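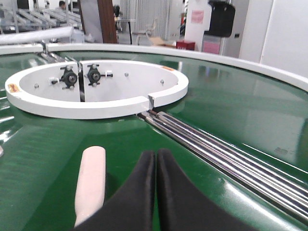
Marichka Stasiv: Checked the pad seating again this morning before anyone ran it. Right finger still closes ahead of the left. It's small, but the grip test fails on it, so please don't close this ticket on the strength of the software reset.

Search tickets Go

Ticket 1013
Cell: Mistville, green table
Opened by: Rhun Gwilliam
Status: Monitoring

Fault as reported: gripper stops on a position error during pickup of the short cylinder. Arm does not fault. Error clears on reset and comes back within a few cycles.

Log

Entry 1, Rhun Gwilliam
Power cycled the gripper controller. Homed. Ran 80 cycles with no part, no error. With a part on the table, error on cycle 6. Cable at the wrist connector reseated, no change.

Entry 2, Rhun Gwilliam
Reloaded the parameter file saved in October. Same result. Closing force was set to the value in the file, so force is ruled out.

Entry 3, Maribel Sotelo
Wrist camera view pulled up with the fingers nearly closed. The pads should meet along the full seam with only a shallow notch at the tips. Pale cylinder lying beside the left finger, slightly tilted, on the green surface. The surface is very shiny and throws streaks of light back at the camera. Looked at glare as a cause of bad pick positions. Shaded the table, ran again, same error. Glare ruled out.

Entry 4, Marichka Stasiv
Pulled both pads. Right pad screw was loose and the pad had crept forward on the finger. Left pad fine. Cleaned both faces, refitted, torqued, marked the screw heads with paint pen. Re-zeroed the fingers with the Cendetti shim, not by eye.

Entry 5, Marichka Stasiv
300 cycles with part, no position error. Grip test passes.

To do
- Check paint marks at next service.
- Add pad screws to the weekly sheet.
- Order one spare pad set from Chaudhry. Stock is at zero.
- Keep the approach path clear of the steel rods when re-teaching the pick point. Current path is OK.

Last update 29 December 2023, M. Sotelo. Leave open until the paint marks have been checked once.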